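Setting Out a Table for Two-Arm Picking Practice

These are the house rules for a shared picking table, where small items have to be moved onto a shelf or into a basket. They apply to both arms and to every shift. If your cell uses different arms from ours, the distances may change but the order of work stays the same.

Before you start

Read the task sheet first. It lists the items, the target and the number of runs. A normal block is 29 runs with one layout, then the layout is changed. Do not change it in the middle of a block, even if one item keeps giving trouble. Write the trouble down and carry on.

Check that the Emico stop button works with the arms parked. Press it, confirm that both arms lose drive, and reset.

Placing the items

1. Put the large things down first: shelf, basket, bottles. They go toward the back.

2. Place the small figures next. Leave enough space between them for an open gripper to come down without touching a neighbor. A mix of directions is fine, and figures may lie on their sides.

3. Keep food shapes and toys in the same layout if the sheet calls for a mixed set. Shiny surfaces stay in. Do not wipe them with anything that leaves a dull film.

4. Keep the front rail clear. Nothing from the item set should rest on it.

Figures spread over the marble top, from the wrist camera and from the fixed camera:

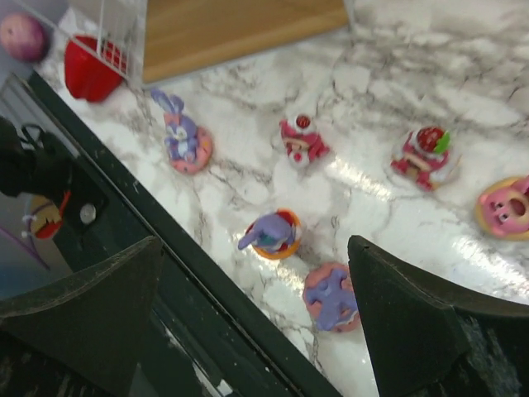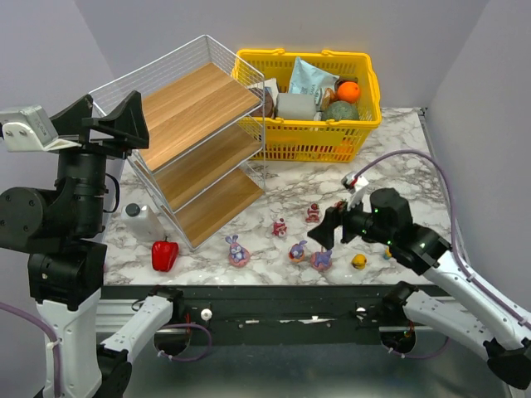

Running the block

Keep hands outside the side walls whenever the drives are on. If an item rolls out of reach, stop the run, park both arms, and only then pick it up. Mark the run as stopped – do not mark it as failed.

Only one arm may enter the middle of the table at a time unless the sheet says otherwise. The second arm waits on its own side, gripper raised. Our limit for shared space is 100 mm between any two moving parts. Fukuda, our other cell, uses the same limit.

Cables need a look after every 17 runs. Follow each one by eye from the gripper to the base. There should be slack at the wrist and no loop low enough to catch on an item. If you have to move a cable, run the arm slowly through its full reach before going on.

Saving and closing

Name the folder with the table name, the layout number and your initials, in that order. Files go to the Mondance drive. Stopped runs are kept with the rest.

Park the arms, switch off the drives, and return the small items to the Skaka bin. Damaged figures go in the tray next to it with a note saying which layout they were used in.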